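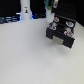 A reader in Clurkunby wrote in to say that baking soda and vinegar took a tea ring off her white table in two minutes, and that I should stop being rude about it. Fair enough. I tried it again on the weekend, on a ring I made for the purpose. The fizz was lovely. The ring got lighter. Then I made a second ring and wiped it with a wet cloth and a drop of dish soap, and it got lighter by the same amount, minus the puddle.

Mix an acid and a base in equal measure and most of what you have left is salty water. Salty water is a fine thing for boiling potatoes. If the soda helps at all, it helps as a paste, by rubbing, and rubbing is exactly what you have to be careful with on a light-colored surface. Use one or the other. I'd start with neither.

White tabletops get more bad advice than any other surface in the house, so I've gone through the usual tips and sorted them by whether I'd do them in my own kitchen.

Melamine sponges ("magic" sponges)

They do work. They are also very fine sandpaper, whatever the package says. On a matte top, a sponge will leave a shiny patch the size of your enthusiasm, and you'll see it every evening when the light comes in low. If you must, wet it well, press lightly, and go over a wider area than the mark so the edge doesn't show. On a glossy top the reverse happens and you get a dull spot. Try it first somewhere near the back leg.

Toothpaste on ink

Another mild abrasive with mint in it. Rubbing alcohol on a cotton ball gets ballpoint off most laminates faster and doesn't need scraping out of the corners afterward. Keep it off varnish, lacquer and anything painted at home. Dab and lift, changing the cotton as it picks up color. People who say alcohol "spread the ink everywhere" were using the same cotton ball from start to finish.

Mayonnaise on heat marks

This belongs to varnished wood, where the white haze is moisture caught in the finish. Oil sometimes helps there, and so does leaving it alone for a few days. On laminate or paint a heat mark is damage, and mayonnaise gives you damage that smells of lunch. Buy a trivet.

Bleach for yellowing

I get asked this one every October, when people bring the patio table in and see it next to a white wall. Yellowing from sun is in the material. Bleach won't reach it, and on some plastics it makes the surface chalky, so it grabs dirt faster than before. Wash the thing, dry it, and look at it again in daylight. A good part of what people call yellowing is old spray cleaner that was never rinsed off. 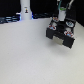
Photo: Prunditz Home Pages

The spray cleaner problem deserves its own paragraph. Most of us spray, wipe once, and walk off. What stays behind is a thin film that dries slightly sticky, and next day's dust settles into it. Spray again and you add a layer. If your table feels tacky an hour after cleaning, stop buying cleaner for a while. Warm water, one small squirt of dish soap in a bowl, a well-wrung cloth, then a second cloth with plain water, then a dry one. It's dull work and it beats everything in the cleaning aisle that I've paid money for.

I did pay money for Besson Surface Milk, after three separate people told me it was different. The label promises 526 wipes to the bottle, a number I'd love to see somebody defend. It cleaned about as well as the dish soap and smelled of pears. Feritz makes a powder for the same job. I wouldn't put powder of any kind on a tabletop I liked.

Glue and tape residue

Cooking oil, left on for a few minutes, then a plastic card held nearly flat. Wash with soap afterward or you've traded glue for grease. Hair dryers are often recommended here. Low heat is all right on a solid top, but where there's a glued edge strip you may soften that glue too, and then you'll have a different article to look up.

Scratches

There is no home cure for a scratch in white laminate. White crayon, correction fluid, nail polish: all of them look fine for a day, then go gray or yellow or catch on your sleeve. Repair paste from the manufacturer is worth a try if you know the exact white. There are a lot of whites. Put a drop on the underside first and let it dry overnight before you decide it matches.

Updated Wednesday, February 19, 2025. Tips that worked for you can go in the comments. Please say what your table is made of.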